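Enseñar a un robot con mis propias manos (y mucha paciencia)

Última actualización: 6 de mayo de 2024

Llevo varias semanas aprendiendo a teleoperar en simulación, y ya tocaba contarlo por aquí, aunque me vaya a enrollar como siempre.
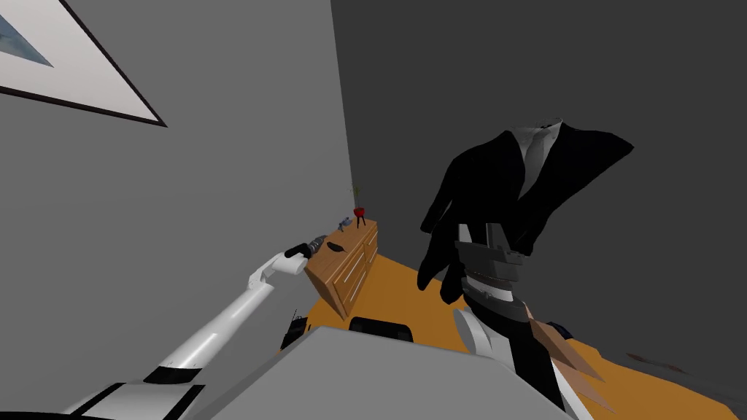 Chi-keung Wu me escribió, después de leer el borrador, que lo difícil no es mover los brazos, que a eso se acostumbra cualquiera en una tarde, y que lo que cuesta es moverlos igual de tranquilo en la demostración doscientas que en la primera. Me dio un poco de rabia, porque tiene toda la razón.

El ejercicio de este mes es de ropa: una chaqueta de traje con su camisa y su corbata, que se maneja con el brazo derecho mientras el izquierdo anda por encima de la cómoda. Yo, que en casa dejo todo en la silla, pasándome las tardes con una chaqueta que ni siquiera existe... Mi madre se rió muchísimo cuando se lo conté.

En Plenddale, que es donde me dejan usar el puesto, guardamos cada intento como un episodio. Llevo 274 grabados y me han dado por buenos 223. Los otros cayeron casi todos por lo mismo: me quedo parada pensando, y esa duda se graba también. El robot no sabe que yo estaba decidiendo por dónde seguir, solo ve que en ese punto hay que quedarse quieto, ¡y luego va y lo imita!

Así que ahora ensayo el recorrido en la cabeza antes de darle a grabar, y hago tandas cortas, con un té entre medias (el té ya es parte del método). También he dejado de corregir a tirones. Si el agarre sale torcido, abro la pinza despacio y vuelvo a entrar, y esos episodios con arreglo incluido se quedan, que de ahí también se aprende.

Me faltan 31 para cerrar la tanda. En octubre me gustaría pasar al brazo de verdad que tienen en Hilow, que por lo visto pesa bastante más en las manos. Si alguien ha hecho ese cambio, que me deje un comentario con lo que le costó al principio, que los leo todos aunque tarde en contestar.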